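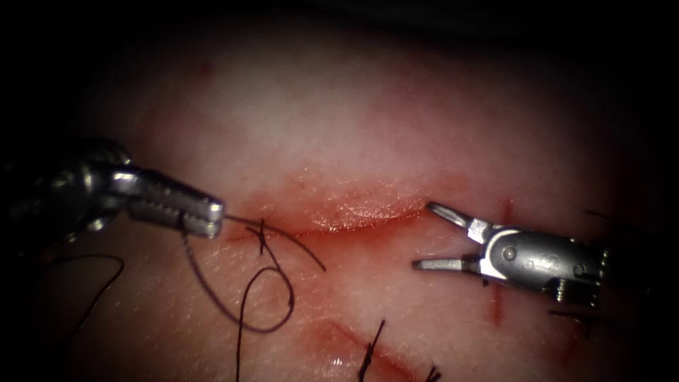 Stitching practice at Nundley: frequently asked questions
Answers by Notburga Strebel. Last updated 3 October 2019.

Is a practice pad anything like the real thing?
Up to a point. You can learn to place a stitch, tie it and leave sensible ends. The sales leaflets talk about "lifelike response", and I have yet to meet a surgeon who would put their name to that. Treat the pad as somewhere to make mistakes.

Does the red colouring help?
I doubt it. Some learners say it makes them concentrate. It also makes a poor stitch harder to see, so beginners may prefer a clean pad.

What should I look at when I check my work?
The edges of the cut first. They should meet without being dragged into a ridge. Then look at the knot, and only then at how tidy it all is. Neat rows impress visitors more than they impress me.
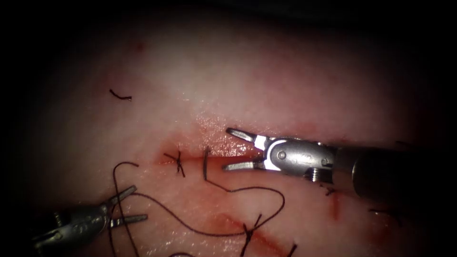
Stitches in the upper incision, with the open jaws just to the right of them.

How long should I leave the thread?
Longer than you think while you are tying, shorter than you'd like afterwards. Dennis Khaemba teaches the evening group and lets people start with a generous tail. I think that breeds bad habits - we have agreed to differ. What we both dislike is slack lying across the next bit of the cut,

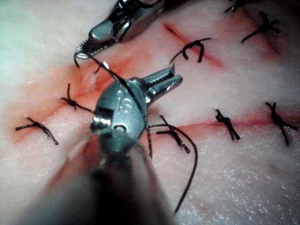

where it gets caught up in the following stitch and you spend the rest of the session picking it out. Move it aside before you go back in.

Can I use one pad more than once?
Yes, until the old holes start deciding where your new stitches go. The Kurneck catalogue promises "endless re-use". I'd give it 3 sessions.

Do I get a certificate?
There is one, if you attend all 13 sessions. It says you attended. Please don't read more into it than that.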